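Household waste collection in Karaki

Household waste in the town of Karaki is collected by Hutex, a contractor appointed by the district. The service covers 988 homes and 246 shops. Residents place tied bags at the curb before 7 a.m.

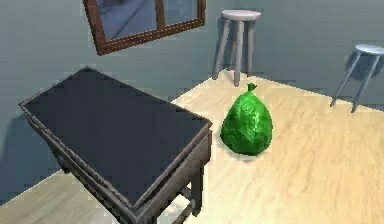 Before the present contract, each street made its own arrangements with local carters. Food scraps have been collected apart from other waste since January and are taken to the compost yard at Hurkotside. Glass is accepted at 3 drop-off points.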